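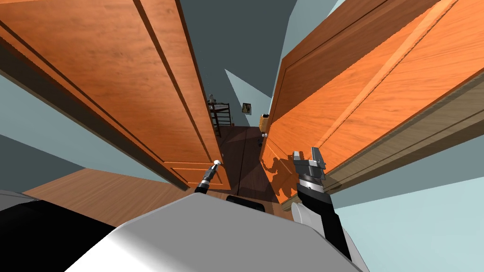

How long does it take to empty the Verinstead reservoir? With both sluices open and no rain upstream, 80 hours.

The operator at Narnidley knew the number because it was printed inside the cover of the log. She had never had to use it. In twenty-six months on the night shift she had opened one sluice, once, by 6 inches, for a test that the day shift then repeated.

The call came at 4 a.m. in June. The caller was from the Pukier office, downstream, and he read from a form.

"Confirm level."

"Two feet under the lip."

"Confirm gauge."

She looked at the gauge. It was a Costa float gauge, installed before the road was paved, and it read through a pulley and a steel tape. The tape had a splice in it at the nine-foot mark. Each time the splice passed over the pulley, the needle jumped and settled. The log had a column for this.

"Confirmed," she said.

"We have you at the lip."

"Then your line is reading high."

"Our line was calibrated in the spring."

She put the phone on the desk and took the lamp outside. The walkway ran 300 feet along the top of the dam, with a staff gauge bolted to the masonry at the far end. The paint on the staff had been renewed to the top mark. She held the lamp over the rail and waited for the surface to settle between waves, then took three readings and wrote them on the back of her hand.

The water was at the lip.

She walked back. In the float well the tape was slack. The splice had caught on the edge of the pulley housing, and the float was riding free below it. She lifted the tape clear with a screwdriver. The needle climbed two feet in one motion and stopped.

"Confirm level," said the man from Pukier. He had stayed on the line.

"At the lip."

"Confirm gauge."

"Staff gauge. Read by hand. The float gauge was fouled, time unknown."

He was writing. She could hear the pen. "There's no box for time unknown," he said.

"Leave it blank."

"I can't submit it blank."

She turned back through the log. The last jump in the splice column had been entered 20 hours earlier, by the day shift, in pencil. She gave him that hour, and he read it back to her.

Then she opened the first sluice, six turns, and went down to oil the second.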